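Gwilliam 600 Dehumidifier

We stock this one because people keep asking for it. We are less sure about it than the box is.

The box says it will dry out a whole floor of a house. We ran it in the Gerdale store basement through most of April and would call it a one-room machine. With the door shut it did fine. With the door open it ran all day and the far wall still smelled like a far wall.

"Whisper quiet" is also on the box. Muchen Jiang had it next to her desk for a week and moved her desk.

What you get
Item no. 1167
Rated power: 600 watts
Humidity setting: goes up to 80 percent, though we can't think why you would want that
Casters: 4, one of ours was stiff
Drain hose: sold separately, which we think is cheap of them

We use cookies to remember your cart. Accept / Manage settings

Where to put it
Keep it away from curtains and stacked storage. Baskets and cardboard hold damp longer than you'd guess, so pull them off the wall and empty them first. A closet full of stuff won't dry out no matter what the dial says. 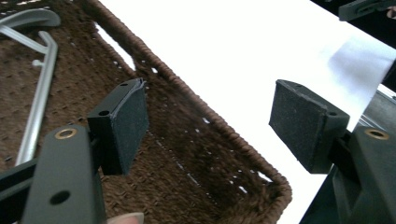 Compared with the Skalel
The Skalel costs more and has a smaller tank. It does shut off when the tank is full, every time we tried it. The Gwilliam missed once. If you plan to leave it alone over a weekend, buy the Skalel, or run a hose to a floor drain.

Returns
Unopened units only. Ask for Jinlong Jiang at the parts counter.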